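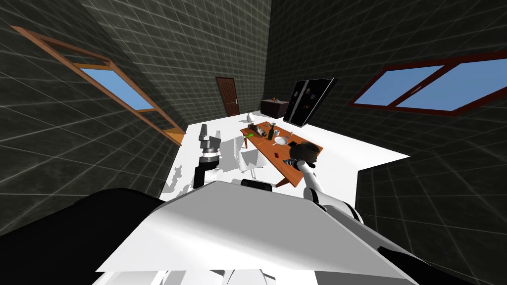

## About Ukesholm

We teach robots household jobs by doing the jobs ourselves. Our operators at Trostside steer both arms by remote control through a simulated kitchen, moving a pot over the table or picking up a red block, and every run is saved for the robot to learn from.

Khôi Trịnh started us off with two headsets and a borrowed desk. He still loves a tricky grasp!
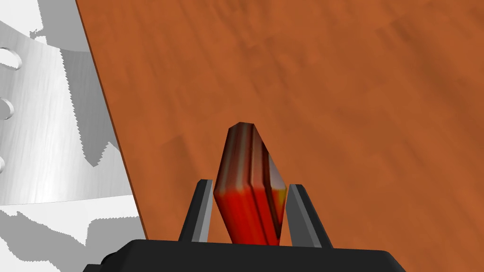 New operators practise for up to 52 hours before their runs count - and most get hooked well before then. Come and have a go in February.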